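Call for participants: reading and conversation group for new residents of Trosthorpe

Olldale House, ground floor, November to spring
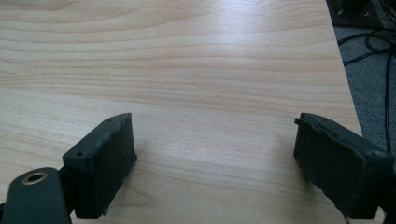 The Olldale reading group is looking for 16 adults who live in Trosthorpe or in the villages near it, and who would like to read short texts in English together with other people. The group was started for persons who have moved here from another country, but it is open also to those who were born in the town. We have learned that the conversation goes better when both are in the room.

What we do

We meet one evening in the week, from 6:30 until 8:15. In each meeting we read one short story or a part of a longer book. The text is read aloud, slowly, and everybody has a paper copy. After every page or two we stop and talk. Sometimes we talk about a word, sometimes about what a person in the story did and if we would do the same. Last winter one story of only four pages kept us busy for two evenings, as we could not agree about the mother in it.

You do not need to prepare anything at home. You also do not need to read aloud if you don't wish to. Some participants only listened for the first month, and this was completely fine for the rest of us.

The texts are chosen by Emlyn Cadwaladr, who leads the group, together with two participants from the year before. For this season we have chosen mostly stories about work, neighbors and journeys. There will be also some letters and a few poems. The longest book is a novel called "The Valdovinos Bakery", and we will read nine parts of it after the winter break. Suggestions are welcome, but please keep in mind that we must be able to copy the text legally.

Who can apply

You should be 18 years or older. Your English should be good enough to follow a simple talk about daily life. If you can read a local newspaper with some help of a dictionary, your level is surely sufficient. We don't ask for any certificate and there will be no test.

We especially invite:

People who work in shifts and could not attend a regular language course. It is possible to come to every second meeting, only tell us this in your application so that we can plan the places.

Parents who are at home with small children. We regret that we cannot offer child care in the evening. A baby who still sleeps in a carrier may come with you.

Older residents who have time and patience for conversation. Last year we had too few of you!

It is not required that you have read many books before. One of our most faithful participants told us in the first meeting that she had not finished a book since school.

What it costs

Participation is free. The copies, the tea and the use of the room are paid from a small grant of the Steso Fund, which we have received for the second time. We ask only for a deposit of 40 dollars for the novel, which you get back when you return the book. If the deposit is a difficulty, write one line about it in your application and we will not ask it from you.

We can also repay bus tickets for participants who live outside of the town. Please keep the tickets and give them to Emlyn at the end of each month.

What we expect from you

Please come on time, because the door to the street is locked after the beginning and the bell is hard to hear from our room. If you are ill or must work, send a short message before 5:00. When someone misses four meetings one after another without a message, we offer the place to the next person on the list.

We ask everybody to speak English during the meeting, also with friends who share your first language. In the break you can of course speak as you like. What people tell about their own life in the group should stay in the group. Political and religious opinions are allowed, but we expect that you let the other person finish.

How to apply

Write us a letter or fill in the paper form that lies at the entrance of Olldale House and in the town library. Tell us your name, how we can reach you, which evenings are impossible for you, and one thing you have enjoyed to read. It can be a book, a song text or a recipe, in any language. Half a page is enough, and mistakes in the writing do not matter.

Applications should reach us before the end of October. We answer to everyone, also to those to whom we cannot give a place. If there are more applications than places, we will try to make a mix of ages and languages, and the others come on a waiting list. In the past season almost all persons from the waiting list could join us before spring.

Address for letters: Reading Group, Olldale House, Room 126, Trosthorpe. Questions can be asked also in person, as Emlyn is in the house on most weekday afternoons between 2:00 and 4:00. The entrance from the yard has no steps.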